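March
Posted by the tea-round regular, Jalbridge

1/ Right, as promised to the handful of you who asked, a little thread on the small meeting room and how I've been trying to make it somewhere people might want to sit for longer than it takes to eat a biscuit.

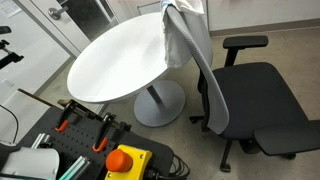
2/ THE TABLE
I'm fond of this one, I'll admit it. White oval top, one short grey column in the middle, and a big flat round base on the carpet. No legs at the corners, so you can pull a chair up anywhere you like and your knees don't come to grief. We had a four-legged thing before, bought when the office was still over at Grekby, and I bruised the same shin on it for the best part of three years.

3/ Somebody asked me whether a single column makes a table wobbly. Ours doesn't, though I wouldn't sit on the edge of it (and please don't, you know who you are). The base is wide and that seems to do the trick. The only fuss is hoovering, where you have to go round it in a circle like you're icing a cake.

4/ It's a matt top, which I fought for! The shiny one in the catalogue was lovely but I had visions of fingerprints. A damp cloth and a drop of washing-up liquid does nearly everything. Biro takes a bit more patience. I've not yet met a curry stain on it and would like to keep it that way.

5/ THE CHAIR
Black, on castors, with a tall grey mesh back and a nice wide padded seat. Mesh backs are a blessing in a small room with the heating on, as anyone who has sat through a long afternoon against solid foam will tell you. The armrests are padded too, and I do like somewhere to put my elbows when a call drags on.

6/ My one grumble is castors on carpet. They roll, but with a sort of sulk. Every so often I tip the chair over and pick out the fluff and hair, which is a horrible little job and oddly satisfying. Old tweezers are best. I did try a crochet hook and I wouldn't recommend it.

7/ THE COAT QUESTION
You'll have spotted the white thing, a coat or jacket possibly, over the back of the chair. I do it myself, I'm no saint, but a tall chair back is such an obvious place to hang things that the whole building has given up on hooks. I've priced up a row of six from Wovusex and I'm still dithering over whether they should go by the door or along the back wall.

8/ I'm leaning towards the back wall. It's a pale off-white, very plain, and it could do with something on it. Then again, by the door is where your hand naturally goes when you come in out of the rain. If any of you have lived with both, do tell me which one people really used.

9/ THE CARPET
Light beige with a speckle, and yes, I know, a pale carpet in a place where people carry tea. The speckle forgives a lot more than you'd think, mind. Crumbs just sort of join in. For spills I blot with a clean white cloth and cold water and keep my nerve – scrubbing only spreads it about.

10/ THE DOOR
White, with a tall dark glass panel in it. I used to want a solid one for the peace and quiet, but I've come round to the glass. There's a sheet of paper up on the wall beside it as well, and I keep meaning to get a proper little frame for notices so they stop curling at the corners.

11/ Still on my list: the hooks, a plant that can cope with me, and a lamp. I've seen a Layug one for 30 quid that I keep going back to look at. Warm bulb, small foot, wouldn't take up half the table. Talk me into it or out of it, I'm easily led, and I'll pop the kettle on while you decide.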